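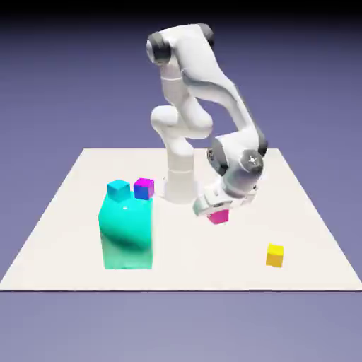
Drata stacking cell: grip loss fault, simulator gallery

Simulator work on the grip loss fault, January. Cell model by Farzana Butt, fault log by Ashwin Hegde, page kept by Elis Prothero.

The fault first showed up in the overnight batch. Of 1,353 stacking runs, 491 stopped with the message "object not held" while the arm was carrying a cube towards the box. The controller then carried on to the place position with nothing in the fingers and reported the job as done. The second part is the more serious. A stop is a nuisance, but a false "done" would let the next move start over a cube lying anywhere on the platform.

Stacking task. The pink cube is in the gripper, a little above the platform. The cyan cube and the magenta and blue one are on top of the large teal box, and the yellow cube is on the open surface to the right, near the front edge. The low carry height is the part of the move we have been looking at.

Cause, as far as we have it: the contact setting for the fingers was changed in build 7 and the grip check was not. The check reads finger width once, at closing, and never again. A cube that slips out afterwards is still counted as held.

Changes made so far:
Finger width is now read throughout the carry.
A lost cube stops the arm where it is and raises a fault.
"Done" is sent only after the cube's position has been checked against the target.

Osian Owen repeated the batch with the old contact setting and the new check. All the dropped cubes were caught, but 975 runs in he found two stops with the cube still held, both at the start of the lift. These are open. Mali Parri has the logs.

The new check is not to be loaded on the real cell until the two false stops are explained.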